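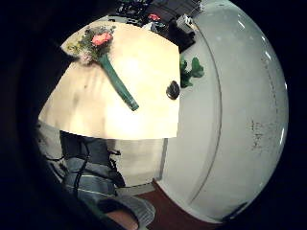

4.3 Setting the Delivery Zones

Zones control which postal codes the Nendenon order terminal accepts and what fee it adds to each ticket. The terminal holds up to 19 zones.

1. Log in with the manager code.
2. Open Setup > Delivery > Zones and press New.
3. Enter a zone name. Names longer than 13 characters are shortened on the printed ticket.
4. Enter the postal codes, separated by commas.
5. Enter the fee and the daily cutoff time.
6. Press Save. The zone list reloads.

Note: A postal code can belong to one zone only. If it is entered twice, the terminal shows error 269 and keeps the earlier entry.

Caution: Deleting a zone also clears the fee from open orders in that zone. Print the open order list first.
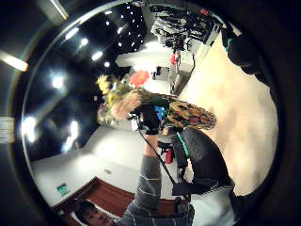
Retthorpe, Friday, October 24, 2025

Changes to this section: Step 5 now includes the cutoff time, formerly set under Store Hours. Terminals with firmware 864 or lower do not show the field and must be updated before zones are edited. See section 9.1.

4.4 Copying Zones to a Second Terminal

1. Connect both terminals to the same network.
2. On the first terminal, select Zones > Send.
3. On the second, select Accept.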